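Fimex Home Arm: Set-up and Use Guide

Section 5. Choosing Chores and Setting Up in a Kitchen

5.1 Before you pick a chore

Read this section before you ask the arm to do anything in a room where people cook or eat. It covers what the arm can be trusted with today, what it can do while you watch, and what you should keep doing yourself.

The arm is sold as a household helper. It does not replace a person who cleans house. It works one chore at a time, in a place you have prepared, at a speed most people find slow. Opening a refrigerator door takes a person a second or two. The arm may need more than one try, and you should allow for that when you plan the day.

5.2 What to expect

Chores are sorted into three groups in the Orkine app. You can't move a chore from one group to another.

Group A, unattended. The arm may work with no one in the room. Wiping a clear, flat counter and moving soft items from one bin to another are in this group.

Group B, attended. A grown person must stay in the room with the stop button in hand. Opening and closing doors and drawers is in this group, and so is taking closed plastic containers off a shelf.

Group C, not supported. Anything with heat, knives, open liquids, raw eggs, or glassware. The app will not start these chores.

Note: Owners often ask why opening a refrigerator is in Group B when it looks simple. Door seals pull back hard at first and then let go all at once. Curved handles give the fingers less to hold than straight ones. Polished steel also reflects windows, floors, and lamps, and the arm's vision can take a reflection for an edge.

5.3 Placing the arm

1. Clear the floor between the arm and the appliance. Pick up rugs with loose corners.

2. Set the base so that the full swing of the door stays clear of the arm's elbow. Open the door by hand, all the way, and check.

3. Lock the base. The arm will not leave the rest position until the lock light is green.

4. Route the cable behind the lower part of the arm and leave slack at the elbow. A tight cable will pull out at full reach. A cable with too much slack can catch on a drawer handle.

5. Check what else opens nearby. Oven doors, cabinet doors, and the drawers next to the appliance should all be shut.

CAUTION: Do not place the arm where its reach crosses a cooktop that is on or still cooling. The finger pads soften at high heat and will not recover.

5.4 Teaching a door

The arm must be taught each door in your home. It can't use what it learned from a neighbor's kitchen, even if the appliance is the same model. Teach one door at a time.

1. In the app, choose Teach, then Door. Give the door a name you will remember.

2. Choose the type: single, side by side, or double with drawers below.

3. Stand to the side of the arm and guide the gripper to the handle by hand. Stop when the fingers are on either side of the handle. Do not squeeze them shut.

4. Press Close Grip. Wait for the tone.

5. Walk the arm through the full opening, slowly, following the curve of the door. Then walk it back.

6. Repeat until the app shows 5 good passes. Most doors need 9 in all before this happens. A heavy door may need more.

7. Run the chore once at the slowest speed. Keep the stop button in your hand.

Note: Teach at the time of day you plan to run the chore. A door taught at night may fail in the morning sun. If you see this, teach it again in daylight and save it under a second name.

Note: Doors with a touch panel or a water dispenser need a keep-out zone. Choose Zones, then draw a box over the panel and the dispenser. Without it, the gripper may brush the controls on its way to the handle and change your settings.

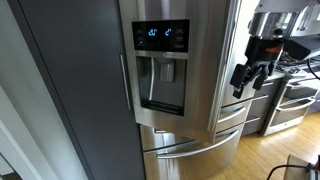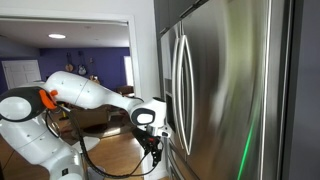

5.5 Drawers

Freezer drawers are harder than doors. The pull must be straight, and a full drawer is heavy. Set the pull limit to 75 percent and raise it only if the drawer does not move.

1. Teach the drawer empty first, then with its normal load.

2. Grip near the middle of the handle. A pull from one end will rack the drawer in its slides.

3. Set the opening distance by hand. The arm does not know where the drawer stops.

CAUTION: Keep children and pets out of the room during all Group B chores. The arm slows down when it meets a hard object. It may not notice a soft one.

5.6 When a chore fails

If the arm misses the handle, let it finish its retry. It will try 4 times and then return to rest. Do not reach in to help while it is moving.

If it grips the handle but the door does not open, check for something leaning on the inside of the door, then check the seal. Raise the pull limit one step at a time.

If it opens the door and does not close it, close the door by hand and delete the last pass. An open refrigerator will not set off an alert in the app. For this reason we do not advise running a refrigerator chore as the last one of the evening.

If the same fault comes back after a new lesson, save the log and send it to the Zarnden service desk from the Help page. Include the name you gave the door.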